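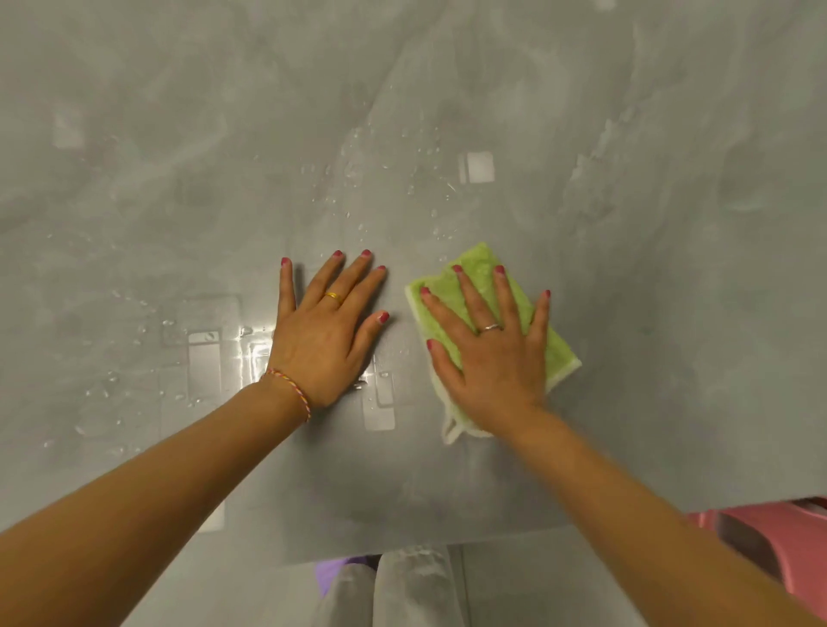 Wiping the gray top, December. Left hand flat on the surface, right hand on the green cloth, drops still showing.

OK, wiping. I've put off writing this one up for ages because I thought it would be boring, and it has turned into the chore I argue about most with everybody at Katau. Matvii wants a yes or a no on "can the arm wipe a table" for the chore list. My answer today is "sort of, on a good table, if you aren't fussy," and he can put that in his spreadsheet however he likes!

Where we are: Tam (the small arm, with the foam pad Tullio made for it) has had 800 tries at the wipe task. It covers the area fine. It goes back and forth like a lawn mower and it's very thorough about it, more thorough than me. What it leaves is a nice even film of water with stripes in it. The Skidden score for coverage comes out great and then you look at the top from the side and you'd never serve anyone dinner on it.

So I've been paying attention to hands instead. Look at the left one in the picture, flat on the wet top with the fingers spread. We'd been ignoring that hand completely! Our labels say "right hand: wipe, left hand: idle" and I don't buy idle anymore. When I do it myself I'm leaning on that hand a bit, and I'm also feeling for grit and sticky spots with my fingertips, and I notice when the surface drags. That's three jobs and we've got it down as zero. Changed the label to "support/feel" on my batch. Lucie, if you hate that, say so before you merge.

Second thing, the cloth. It's folded, and there's a crumpled bit hanging under the heel of the hand. A person doesn't care about that at all. Tam cares a lot. If a loose flap gets in front of the pad it rides up over it, the pressure goes funny, and we get a dry stripe next to a puddle. Tullio's fix is to clip the cloth to the pad. Fine, it works, but then you can't refold to a clean side, and refolding is half the chore if you ask me. Hoi-yan tried refolding with both arms last month and got it 7 times before the cloth ended up on the floor and she went to lunch.

Third thing, and this is the one I really want help on: the shiny top. Pale gray marble pattern, glossy, ceiling lights bouncing off it everywhere. The wet detector (I'm still calling it that, sorry Wing-yan) looks for bright spots and hazy patches. Well, a light reflection is a bright spot. The swirls in the pattern are hazy patches. Ran it on 900 stills of tops like this one and it wanted to mop up the ceiling lights in most of them. The little round drops it does OK on. The smeared haze left by wiping it misses nearly every time, and that's the part a person would go back over.

Wing-yan says move your head. She's right, it's what I do at home, I duck down and look along the counter. A drop stays where it is and a reflection slides. We could get two views out of the wrist camera with a little dip at the end of each pass. Costs time. I'd pay it.

Stuff I tried this afternoon:

- Less water on the cloth before it starts. Big improvement, kind of embarrassing that we hadn't.
- Slower passes. No difference I could see.
- Pushing harder. Worse, squeaks, and Tullio came over to ask what I was doing to his pad.
- Last pass with a dry cloth. Best result so far, but I swapped the cloth by hand, so it doesn't count as the robot doing it.

On the shop-floor side, Allus asked whether the same setup could wipe down their steel benches between jobs. I think that's a lot closer than a kitchen table! Same bench, same height, nothing left lying on it, and they don't mind streaks. They want oil off and chips off. I'd say yes to a trial there, with the clipped cloth and a person swapping it. I would not say yes to anybody's kitchen.

We have 3,000 wiping clips now and I'd like the next ones to be less about the middle of the table. Front edges, please. I want to know what people do when the cloth gets to the lip and the water wants to go over onto their knees. Tam stops a finger's width short, every time, and leaves a neat little line of water all the way along.

To do:

- [ ] relabel left hand in the rest of my batch
- [ ] two-view dip, ask Matvii for arm time
- [ ] order plain cloths without the border, the stitching trips the pad
- [ ] write back to Allus about bench size and what oil they use
- [ ] Hoi-yan: can I have your refold settings, even the bad ones?

Leaving the pad drying on the rack by the sink. Please don't use it for coffee again.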